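Brillside Linen Pack, Holiday Rentals, Item 202

Bed and bath linen for short-stay rentals, supplied per guest. Each pack holds 3 towels and one sheet set in 100% cotton. Wash at 104°F.
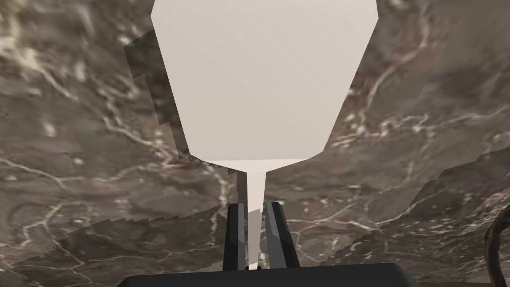

Simulated view: pale faceted form above two black fingers.

Packs ship from the Cuvport depot – minimum order 38. Hosts listing through Hayat enter the item number at checkout.

We use cookies to improve your visit. Accept | Settings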